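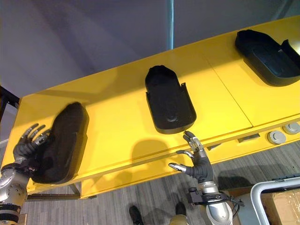
4.2 Reseller Involvement After Go-Live

The second part of the study looked at what happened once the accounting and inventory software was in daily use. Earlier work on midmarket systems has mostly treated the go-live date as the end of a project. The records collected for this paper suggest that much of the reseller's work falls later, when the client's own staff begin to close the books and correct stock balances without help on site.

Support records were obtained from three resellers, identified with their consent as Volus, Fitgate and Cirillo. All three sell and install the Cemum package to companies that have outgrown entry-level accounting software. After duplicate entries and internal test tickets were removed, 997 support tickets from 20 client companies remained. Each ticket was assigned to one category by Nattawut Sriwong and checked by Esperanza Arroyo. Where the two coders disagreed, the ticket was discussed and a single category was agreed upon. The data set was closed on January 10, 2025, and tickets opened after that date were not considered.

Inventory tickets required an added rule. Clients differed in how they set up storage locations in the software, and a stock question could concern an item, a location or both. Shelving with more than one level, such as the unit in Figure 3, was treated as having one location per level, whether or not the client had entered it that way. A ticket was coded as a location problem only if the item record itself was correct.

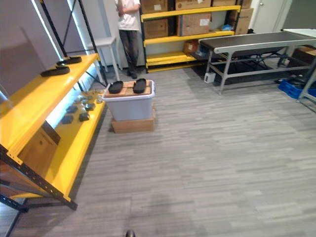 Under this rule, a transfer posted to the wrong level counted as a location problem, while a wrong unit of measure counted as an item problem. Tickets that mentioned both were coded by the first correction the consultant made. The same approach was used for purchasing tickets, where a late receipt could affect both the vendor balance and the quantity on hand.

The contracts also differed. Volus and Fitgate billed support by the hour, and Cirillo offered a fixed annual plan. Clients on the fixed plan tended to open tickets for minor questions that hourly clients may have settled among themselves. For this reason, raw ticket counts are not used to compare the resellers in the sections that follow. The comparison rests on ticket category and on the time between the first report and the consultant's first reply.

One further limit should be noted. Volus changed its ticketing system in May, and reply times before the change were recorded only to the nearest business day. These tickets were kept in the category analysis but left out of the reply-time analysis in Section 4.3.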